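MEDIA RELEASE

18 Jul 2024

Stonasley households to get drop-off for old computers and servers under Benmoussa recycling plan

Stonasley residents and small businesses will be able to drop off unwanted computers, office servers and network gear at no charge when Benmoussa Recovery opens its new electronics depot on Nurnana Road next month.

The depot takes over the former Fesmont tyre warehouse, which has been vacant since the tyre business moved to the bypass. It will accept desktop and laptop computers, rack servers, monitors, printers, routers, phones, cables and power supplies. Televisions will be taken at the same counter, with a limit of four per visit.

Benmoussa Recovery ran a trial collection from the Stonasley showgrounds car park in April. Over two weekends, 1241 items were handed in. Office equipment made up a larger share than the company had planned for, much of it from accounting practices, medical clinics and schools that had moved their records to hosted services and had been keeping the old machines in storerooms.

Depot manager Valeriano Peñalver said the trial changed the way the new site was laid out.

"We had planned for televisions and printers, and we got those, but we also had people backing up utes full of server gear," Mr Peñalver said. "They'd been paying to store it or tripping over it in a hallway. The main thing they asked us was what happens to the data."

Hard drives and solid state drives will be removed at the depot and shredded on site. Business customers can ask for a certificate listing the serial number of each drive destroyed. Householders can watch their own drive go through the shredder if they book ahead, and there is no fee for this. Customers who would prefer to keep their drives can take them out before they arrive or ask at the counter to have it done while they wait.

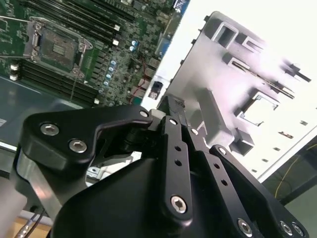
Once the drives are out, machines will go to one of two benches. Equipment that is complete and recent enough to be useful will be tested, cleaned and sold through the depot shop. Everything else will be taken apart by hand, with steel cases, aluminium heat sinks, copper cable and circuit boards sorted into separate cages. Server boards will be checked one at a time before they are graded. On a board with the processor socket open and its load plate raised, staff can look over the pins for damage, and the memory slots on each side are checked for broken latches. Boards that pass will be bagged and offered to repairers, and those that fail will be sent to a licensed smelter for metal recovery.

Mr Peñalver said hand dismantling was slower than putting whole machines through a shredder but gave a cleaner result.

"A mixed load is worth very little," he said. "If the boards are kept apart from the steel and the plastic, we can get a fair price for them, and that price is what lets us keep the gate free for households."

The depot will employ nearly 60 people when it reaches full operation, most of them on the dismantling floor. Recruitment has started for the first shift and applicants do not need a background in electronics. New starters will be given paid training in manual handling, battery safety and sorting. Two supervisor positions are also open.

Loose batteries must be kept separate from other items. Lithium batteries from power tools, scooters and laptops should have their terminals taped and be handed to a staff member. They must not be placed in the cages or left at the gate. Swollen or damaged batteries should not be brought in by car without calling the depot first for advice.

The site will not accept fridges, air conditioners, smoke alarms, gas bottles or paint. These can still be taken to the Stonasley transfer station during its normal hours. Printer cartridges will be accepted in any condition, but toner bottles that have split should be sealed in a plastic bag.

Businesses bringing in more than a trailer load are asked to book a time so that the loading dock can be kept clear. A pick-up service will be available within the Stonasley and Nurnana area for customers with full pallets. Pick-up charges depend on distance and weight and will be quoted before collection.

Entry to the depot is from Nurnana Road only. The rear lane is shared with neighbouring workshops and is not to be used for drop-offs. Drivers should follow the signs to the covered bays, stay with their vehicle and wait for a staff member to bring a trolley. Accessible parking is beside the shop entrance.

The shop will open on the same day as the depot and will stock refurbished desktops, monitors, keyboards, memory and spare parts. Refurbished computers will carry a 60-day warranty. Stock will change from week to week and items cannot be held without a deposit.

Opening hours and booking details will be posted at the site and in the Stonasley community noticeboard pages ahead of the first day.

Media contact: Valeriano Peñalver, Depot Manager, Benmoussa Recovery, Stonasley

ENDS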